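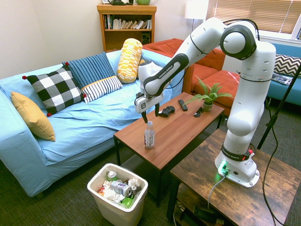

**1/** Collection notes from the Erkgate set, July 14, 2020. Target is 900 teleoperated demonstrations of tabletop pick-and-place in furnished rooms. Posting the parts that cost us time.

**2/** Arm is a Franka on a side table, base bolted down. We tried a rolling cart first. The cart flexed at full reach and the error went straight into the recorded poses. Those episodes are gone.

**3/** Object set for this room: water bottle, game controller, TV remote, small potted plant. The clear bottle is the worst of them. Depth returns on clear plastic are mostly holes, so the policy has to get it from color. We grasp it from above, at the cap.

**4/** Start poses come from a script, 23 layouts per object. When operators chose the layouts themselves, everything drifted toward the near edge of the coffee table within an hour.

**5/** Episodes are logged with Hegyi. One file each: joint states, gripper width, camera streams, a text instruction. Clock offset between arm and cameras has to stay under 5 ms or the episode is rejected at write time.

**6/** Failed grasps are kept and labeled. Operator stops are dropped. If a grasp slips and the operator recovers, it counts as one episode with a recovery flag. We had 2 labelers disagree on this for most of a week, so it is now in the spec.

**7/** Lighting is not controlled. Blinds stay wherever they are and we log their position by hand. The Florkov baseline was trained under fixed lamps and loses the remote on a dark tabletop as soon as the sun moves.

**8/** Next room is Fledberg. Same arm, same objects, lower table. Camera calibration gets redone from scratch. First split goes out in December, raw files included.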